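Gunero Box Scores, README

Box scores and season totals for the Rennie summer softball league, released November 2020. The set covers 5 seasons and 296 games, one row per player per game. There are 433 players in all, each with a numeric ID that stays the same if they change teams.

Scores were typed in from paper sheets. Doltico and Fornolach shared a field until their third season, so the venue column is less reliable for those two — check it before using home and away splits.
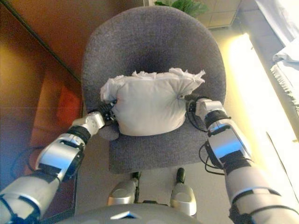
Are rained-out games included? Only if five innings were finished. Shorter games were dropped and replayed games have their own ID.

Batting averages are stored as whole numbers out of 1000. Blank means no at-bats, 0 means no hits. Playoff games are in a separate file with the same columns.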